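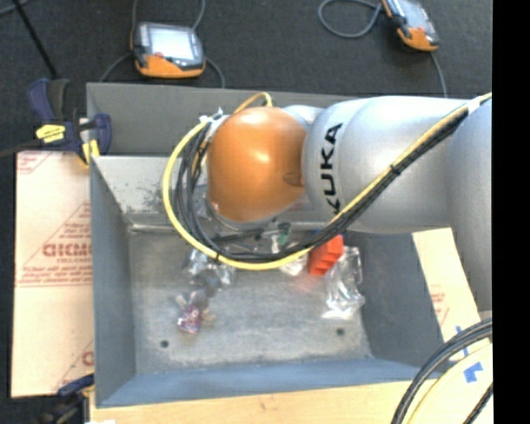 Consumer Behavior, Unit 4: Do Loyalty Programs Make Anyone Loyal?
Lecture notes, Thandeka Mthembu
Revised July 21, 2025

Read the Hopkin case before class. These notes cover what I will say about it and a few things I will probably skip.

1. What the claim usually is

The standard claim goes like this: members spend more than non-members, so the program makes people spend more. You will hear it from vendors, from marketing departments and from a fair number of textbooks. Look at who signs up. A person who already shops at Hopkin every week has a good reason to take the card. A person who stops in once a year for batteries does not. You would find a gap between the two groups even if the card did nothing.

I want you to be able to spot this quickly. When a slide says "members are worth more," ask what those same members were worth before they joined. If the speaker can't tell you, move on.

2. The Hopkin case

Hopkin ran its points card for years without checking it against anything. Then it let 413 existing customers into a new tier and held back a similar group. The tier members spent a bit more in the first month. By the fourth month the two groups looked much alike.

The company's write-up calls this a success and leans hard on month one. Eleri Rosser's reply, in your packet, argues that people simply moved their purchases forward to collect the sign-up bonus. I think she is mostly right, though she has no direct evidence for stockpiling either and writes as if she does. Mark the paragraph where she slips from "could" to "did."

3. What people say in surveys

The Cultument survey asked 200 cardholders whether the card affects where they shop. Most said yes. Be careful here. People like to have reasons for what they do, and the question hands them one. It also went out by email to cardholders who open store emails, a group I would not want to generalize from.

A better question would ask where they bought groceries the last time and what else was open nearby. Distance and parking do a lot of work in this field and get very little credit – there is no vendor selling distance.

4. Points, discounts and expiry

Trandumero points expire after 14 weeks. The usual story is that a deadline brings people back. It might. It also wipes a liability off the books, and I have yet to see a company test the first effect as carefully as it counts the second.

Jikov dropped points and cut shelf prices instead. Sales held up, but the company also opened new stores in the same period, so please don't cite it in your papers as proof that programs are useless. It is weak evidence for my side too.

5. Terms to know

Self-selection: people sort themselves into the group you are studying.
Holdout group: customers kept out of the program on purpose, for comparison.
Pull-forward: a sale made now that would have happened later anyway.
Breakage: points issued and never redeemed.

6. For discussion

Bring one loyalty offer you have received yourself. Write down what you bought because of it, then what you would have bought without it. The second list is harder – leave yourself some time. One page, typed, handed in at the start of class.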